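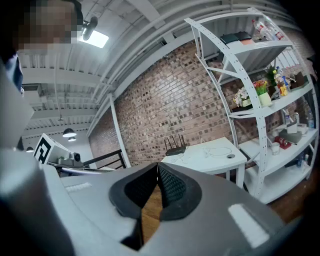 ## 1/

ok so I finally moved into the new place and I need to talk about LIGHTING because I have become a person with opinions about lighting (sorry in advance, mute me for an hour)

## 2/

my last apartment had one ceiling fixture per room, the flat kind that hugs the ceiling and collects moths. I lived under that thing for years and thought I was just tired all the time. like medically

## 3/

then I stayed at a friend's place while I was between leases and she had lamps. only lamps! never once touched the big switch. I slept like a baby and my skin looked amazing in her bathroom and I went home furious

## 4/

so this time I made a rule: no sofa, no rug, no art on the walls until the lights were right. I ate dinner on a moving box for most of August, I regret nothing

## 5/

first thing I learned is the number on the bulb box. I had been grabbing whatever was closest to the register my entire adult life. 2700K is warm and cozy, 5000K is the dentist. my old kitchen was 5000K. I was making pancakes at the dentist

## 6/

second thing: you want light from a few heights. something low (table lamp), something at standing height, something bouncing off a wall or the ceiling. one bright thing overhead gives everybody raccoon eyes, me especially

## 7/

I have high ceilings now, which I bragged about to everyone I know, and then I figured out that high ceilings eat light for breakfast. my poor little floor lamp was throwing a puddle the size of a pizza and the rest of the room was a cave

## 8/

enter track lighting. I KNOW. I also thought it was for dentists and steak restaurants in 1994. but you can aim the heads! at a wall, at a bookcase, at the plant you're trying to keep alive. you can just climb up and change your mind

## 9/

got mine from Brikaseck, the little lighting shop by the train station. the guy at the counter asked how tall my ceiling was and I said "tall" and he sent me home to measure it. fair

## 10/

(an electrician put it up, I'm brave but I'm not that brave. he was in and out before my coffee got cold)

## 11/

what I'd do differently: I aimed every single head straight down like a police interrogation. looked terrible. turned two of them toward the brick wall and it was like somebody switched the room on. the wall does the work!! let the wall do the work

## 12/

also DIMMERS. I put one in the living room and one in the bedroom and I'm now a dimmer evangelist. check that your bulbs say dimmable on the box though. mine didn't and they buzzed like a jar of bees until I swapped them

## 13/

the one flop so far is a paper shade I ordered from Todidska. gorgeous online. in real life it turns everything the color of weak tea and there's a seam that faces the couch no matter how I spin it. it lives in the closet now, thinking about what it did

## 14/

best cheap purchase was a clip-on lamp for $30. it's clipped to a shelf and pointed at the corner behind my reading chair and people compliment it more than the expensive stuff. a few of them asked if it was "built in" lol

## 15/

kitchen is still unsolved. I want light on the counter where I chop things and right now my own shadow falls exactly on the onion. under-cabinet strips? little pucks? the stick-on ones look easy but I've read they fall off in the steam. if you have some and love them, tell me which

## 16/

hallway is also bad but it's a hallway, I walk through it and forget it exists

## 17/

somebody replied asking about smart bulbs. I tried them in the last place and one night the wifi went out and I had to brush my teeth by phone flashlight. I'm back to switches. I like a switch. click

## 18/

for renters, since a bunch of you asked: plug-in lamps, outlet timers, warm bulbs, and keep the old bulbs in a shoebox so you can put them back when you move. nothing needs a drill

## 19/

next up is the sofa. Dolus has a green one I've visited in the store an embarrassing number of times, and yes, I asked them to turn off the overheads so I could see what it looked like at night. they said no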